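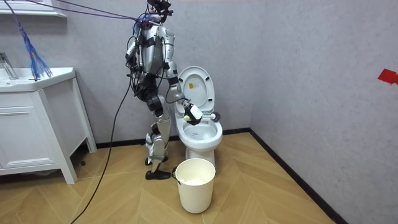
A toilet brush held over the bowl in a small bathroom with a herringbone floor.

Bathroom fittings supplier Wuner will open a second showroom in Largate in December, the company said on 10 July 2020. The new site will cover 279 square metres and will be given over entirely to small bathrooms and powder rooms.

The showroom will have 2 full-size rooms that customers can walk through, along with displays of toilets, vanities, floor coverings and cleaning accessories. Pale colours and light wooden floors will feature in both rooms, in line with what the company says its customers have been asking for.

"Most of the people who come to us are working with a room they can barely turn around in," said Ylva Lundgren, who manages the Wuner range. "They want to know if they can get a brush behind the toilet and a mop under the vanity before they order anything."

Wuner will also bring in the Skorkberg line of toilet brushes and holders, which it has so far sold only by mail. The line has 112 items, including replacement heads sold separately from the handles. An initial shipment of 2,000 brushes is due before opening.

Fit-out work is being done by Hägglund, the contractor that built the first showroom. Parking will be at the rear of the building, with a loading bay for customers picking up larger orders. Opening hours have not been set.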